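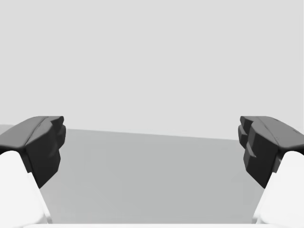
A padaria que voltou ao forno a lenha

Na Brutano, a primeira fornada sai antes do amanhecer. "O pão de centeio pede paciência, a massa descansa 23 horas", conta a dona, que aprendeu o ofício com o avô.

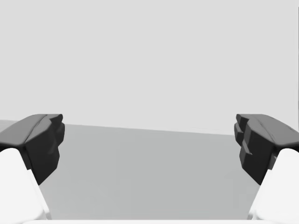
O fermento é o mesmo desde a abertura e recebe farinha duas vezes por dia. "Se esqueço uma vez, o pão do dia seguinte sai mais ácido e os clientes reclamam", diz.

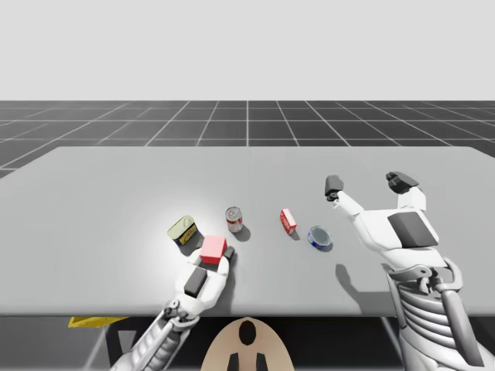
Texto: Redação Sandoval | abril de 2023

A farinha vem do moinho Fondar. Em junho, a padaria passa a vender também aos restaurantes do bairro. "Vamos começar com dois e ver se o forno aguenta."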